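Nilsuwan teaches its robots with a pair of hand-held grippers

August 29, 2020

Nilsuwan, a small automation company, has started teaching its two-armed robots to handle fruit by having people do the work first. The company says the new project, called Prurkik, will supply the training material for a picking and plating system it wants to show to customers in December.

The method needs no robot in the room. A person takes a gripper in each hand and carries out the task at an ordinary table. The grippers have two fingers each, like the ones the robot will use, and they carry square printed markers that let software work out where each hand is and which way it is turned. The recordings are later turned into arm movements.

"The person does the job and the computer keeps the path," said Apinya Tanasarn, who runs the project. "We used to drive the arms with a joystick, and a simple pick took most of a minute. A new person can learn these in a morning."

The first task on the list is a plain one. An apple has to be picked up and set on a plate without being dropped or pushed off the edge. Each attempt is stored as its own recording, with a timer that starts at zero.

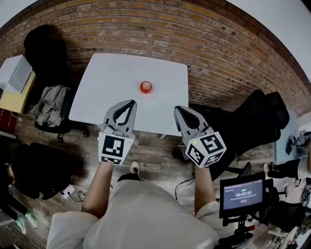
Nilsuwan plans to collect 1000 recordings of the apple task before any of them go to a robot. So far it has 272. Tanasarn said the pace has been slower than she wanted, mainly from time spent checking files at the end of the day. A recording is thrown out if the markers are hidden for too long or if the person stops halfway to fix their grip.

Operators are asked to work at a normal speed and to keep both grippers up for the whole recording, even when only one of them is doing anything. The starting spot of the fruit changes from one attempt to the next. So does the person. Tanasarn said an early set made by a single operator gave the software a habit of coming in from the right every time, and most of that set had to be dropped.

The grippers were built by Sondex, a supplier that had earlier made fixtures for Nilsuwan's packing line. The fingers went through two designs. On the first, the tips were straight and round objects tended to roll away when they closed. The current fingers are curved. Sondex also moved the markers after operators complained that their wrists kept covering them up.

Software for matching the recordings to the robot comes from Trunska. It lines up the paths of the left and right grippers and flags any movement the real arms could not follow, such as a twist of the wrist past the point where the robot's joint stops. Operators are told about flagged recordings the next day and shown the part that caused the trouble.

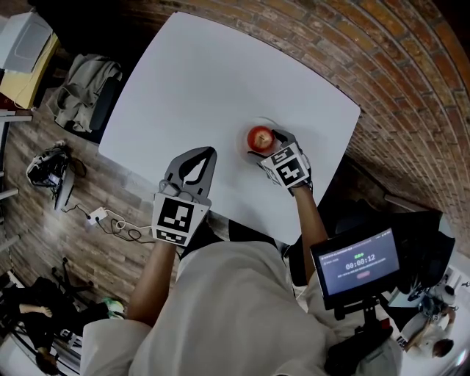 What comes next

When the apple task is finished, the team will move on to a job that needs both hands. One gripper will hold a bowl steady and the other will fill it. Tanasarn expects this to be harder to record, as people tend to move their hands in turns when they are thinking about what they are doing, and the robot should move them together.

The first test on real arms is set for this fall at the company's own workshop. Two arms will be fixed to a bench of the same height as the recording table. Nilsuwan has not said which customers will be invited to the December showing or what the finished system might cost.

Operators on the project are paid by the hour and not by the recording. Tanasarn said the company tried the other way for a short time and got a lot of rushed work. Sessions are now kept short, with a change of operator whenever someone's arms get tired.
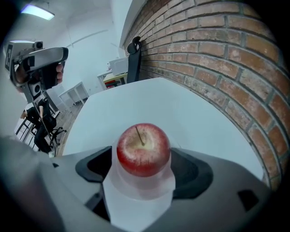

Why not just program the robot to pick up an apple?

It can be done, and Nilsuwan has done it for parts that are always the same size and always in the same place. Fruit varies in shape and does not sit the same way twice, so a fixed set of moves misses often. Recordings made by people include the small corrections they make as they reach for something, and the software can learn from those.

Nilsuwan is taking on more operators for the fall. No experience with robots is needed, but applicants should be comfortable holding a gripper in each hand while seated. Training is given on the first day.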